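Subject: Re: [bench-practice] Draft 4 of the shared-bench rules, section on stock items

Hello all,

Replying to the April thread because I've finally got through the whole draft, and I'm delighted with it! The earlier message said:

> Section 6 is the weak one. It tells people to log "the object" and stops there. At Indville we have 2,703 logged episodes on the grocery set and for 438 of them I can't say which item was picked, because the log says "box" or "tin". Could whoever runs the Konen bench suggest wording? Also, do we want one rule for one-arm and two-arm cells, or separate ones?

Yes to the wording, gladly. We rewrote our own version in the winter and it has made reviewing so much nicer. The main change is that every item gets a name from a fixed list, and the name has to be one that a person could match from the wrist view alone. Wrist views are awkward (you get one end of a thing, enormous, and half of its neighbour), so "tin" is no good when there are three tins in the list. We use the printed name if it can be read, otherwise shape plus main label colour.

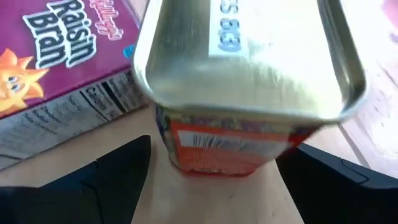
*Tin between the fingers, wrist view, with the Raisin Bran box alongside.*

My suggested text for 6.2:

- Log the held item by its list name before the arm moves off.
- If a neighbouring item is within a finger's width, log that one too, as "adjacent".
- Glare on bare metal is noted in the lighting column and is **not** grounds for throwing the episode away.
- Stickers added by the shop stay on. Don't peel them halfway through a set.

That third one will annoy someone, I know. We used to bin anything with a bright patch on it and lost loads of perfectly good work on the Hodirora set. Please keep the glare ones — they're the episodes I go back to most.

On one arm or two, I'd keep a single rule and add a short clause for two-arm cells. What matters there is the start state: both grippers open, nothing held, a clear gap between the fingertips, and the loose items away from that gap. Sorting bins go along the far side, and whatever is already in them gets written down as well, because a bin with three cartons in one half is a different job from an empty bin. Cables are in section 8 and I'd leave them there, though I would love a line saying that loops near a wrist joint get looked at before each set.
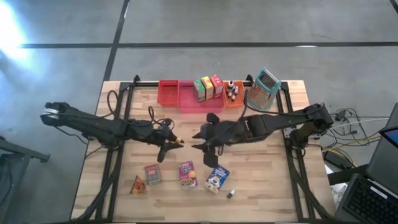
Tehrani bench would support the single rule but wants the start state checked by a second person, at least for the first set of the day. Their worry is that the operator stops seeing the small things after an hour or so, and a bottle that was left out of the log can't be put back in afterwards.

I like that a lot, and I'd happily put it in as a "should". Making it a "must" would shut out anyone working alone in the evening, which is most of us at Konen.

Two loose ends. The draft caps a set at 3,000 episodes before the item list is reviewed, and I'd bring that down to 2,000, as our packaging is getting quite tatty by then and the names start to drift. And can we please settle on "gripper" all the way through? Section 4 has "hand", section 6 has "gripper" and the annex has both.

I can turn these into tracked changes if people are happy. Shout if you'd prefer separate patches for 6 and 8.

Cheers,
Konen bench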